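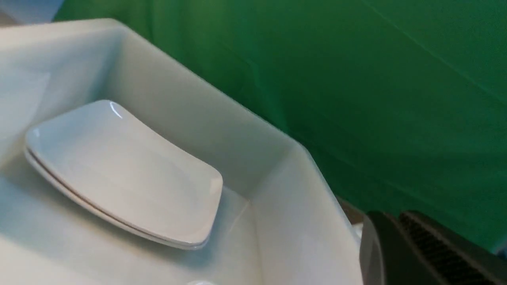
Sorting tableware for a community lunch – bins or trays?

Posted by Sullgate on 2023-04-13

Hello all! I've taken over laying up for our monthly lunch and I'm loving it, but the getting-ready bit is a muddle. We seat 68 and each place gets a plate, a soup spoon and chopsticks on a serving tray. So far I've given everything its own bin: white rectangular plates in the big white one, spoons in the brown one, chopsticks in the blue-grey one. The spoons drive me up the wall. They tangle into a great heap and I end up pulling out three at once. Is there a better way to store them, and what order would you lay things in?

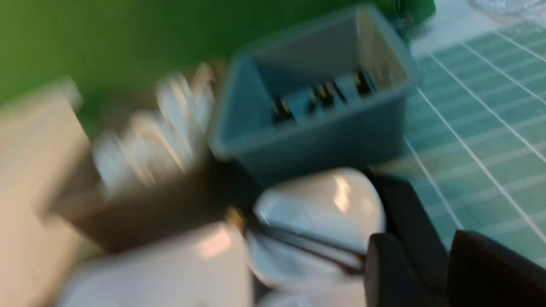 Avholm
Separate bins are the right start, so keep those! We did ours in January with spoons in bundles of 20, all handles the same way, a loose elastic band round each. It takes a while the first time but laying up is so much quicker – and you can grab a bundle per table.

For the order, I go plate first, then spoon, then chopsticks. The plate settles where everything else goes. 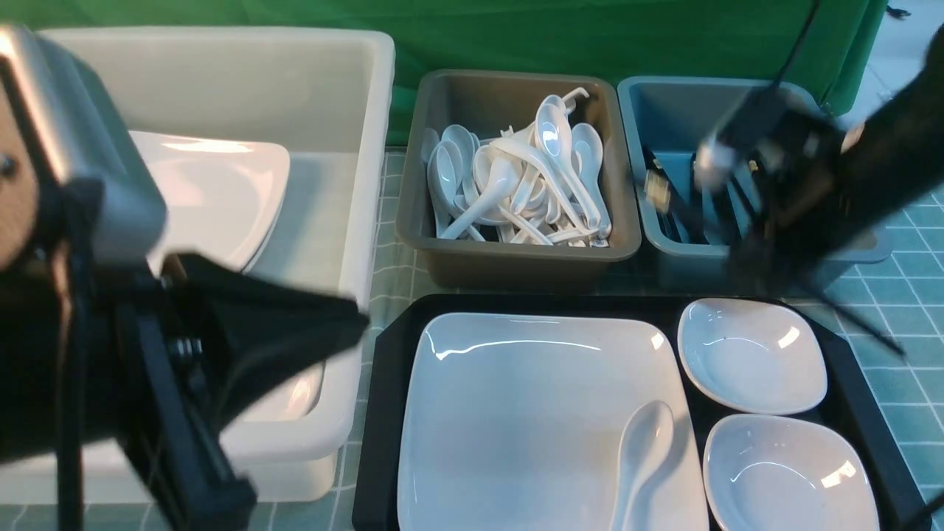 Plates, spoons and chopsticks, with the black serving tray in front

Harms
just use a deeper box for the spoons. works for us

Arkero
Lovely question, I could talk about this all day! Two things I'd add.

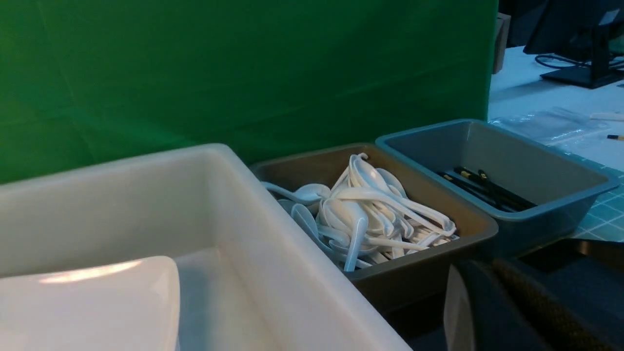 Spoons
Split the pile. A heap higher than the rim will always slide about, so try two shallow bins with roughly 24 in each and lay the bowls at one end.

Plates
Stack them flat and keep the stacks low, as a tall one is a pain to lift out of a deep bin. A tea towel underneath stops the bottom plate skating around. Do tell us how the next lunch goes!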